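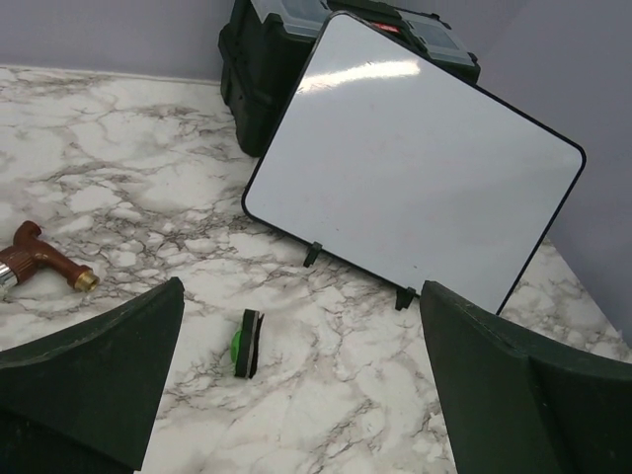 Wistel Desktop Whiteboards: Frequently Asked Questions

Answers by Rhodri Eynon, Bunville store

Is it magnetic?
Slightly. It will hold a postcard. It will not hold the takeout menu, the dentist's card and your child's collected works.

Do the feet come in the box?
Yes, two of them, in a small bag taped inside the lid. Check there before you write to us. We had 17 emails about missing feet in July, and all but 3 of the pairs were in the bag.

How do the feet go on?
They push onto the bottom edge of the frame. No screws, no glue. Set them well apart or the board will pivot like a weathervane every time you cross something off.

Can I stand it on a kitchen counter?
Plenty of people do. Wipe the counter first, as the feet slide on crumbs and flour. Keep it away from the stove.

It keeps tipping backward. Is it broken?
It needs something behind it. A toolbox is good, so is a full bread bin. A cereal box is fine until someone eats the cereal.

I can't read it under my ceiling light.
The surface is glossy and will throw the light straight back at you. Change the angle a little, or move the board a foot to one side. We do sell a matte version, the Stuvard, but it's harder to wipe clean.

What about the gray smudge that won't go away?
Old ink, usually, spread thin by a dry cloth. Use a damp one with a drop of dish soap, then dry the board. If the smudge has a pink tint, somebody has been using the red marker. Red is always the last to leave.

I used permanent marker. What now?
Write over it with a dry-erase marker and wipe both off while the ink is fresh. This works more often than it deserves to. Please don't use a scouring pad – the warranty has a whole paragraph about scouring pads.

Can I hang it on a wall instead?
Yes, with the Watkins hanging kit, part 205, sold separately. Take the feet off first. You don't have to, but people will ask.

What is the return policy?
Return it to the store unused, with both feet. We can tell if it's been written on, and we will read it.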